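Tutorials > Simulation > Motion Planning

Setting Up a Reach Task in the Dadunier Kitchen World

This tutorial explains how to configure a collision-aware reach in simulation using the Ernano planner. It assumes that the Juvodberg workspace has been installed and that the arm model loads without errors.

Step 1. Load the kitchen world and start the planner node. Wait until the console reports that the planning group is ready before sending any commands.

Step 2. Register the fixed surfaces. The island, the floor, the cabinets and the walls should each be entered as separate collision bodies. Items on the countertop are entered individually, so that one of them can later be named as the target while the others remain obstacles.

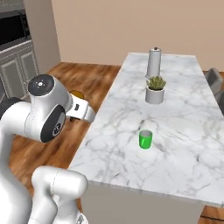 Arm, kitchen island and countertop items in the simulated kitchen. The green cup stands nearest to the arm.

Step 3. Set the target to the cup and define a pre-grasp pose above the counter. The sampling planner should be given a limit of 3,000 iterations. If no path is returned, raise the pre-grasp pose slightly and run the request again – increasing the limit seldom helps when the goal itself is in collision.

Step 4. Run the request 20 times with different random seeds and save each path to the log folder. Paths that bring a link within 3 centimeters of a registered surface are marked by the checker and should be reviewed by hand.

Step 5. Repeat the check with the arm turned toward the open floor and the room corner. Wall sections that project into the room are often left out of the collision model, and a planner that has no record of them will route the elbow straight through.

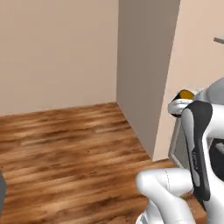
Can the iteration limit be lowered to save time?
A limit of 1,000 is sufficient for short motions in open space. Reaches over the counter should keep the higher value.

Step 6. Export the approved paths with the Ng format option selected. The exporter writes joint positions and time stamps only; collision bodies are stored in the world file and must be saved separately.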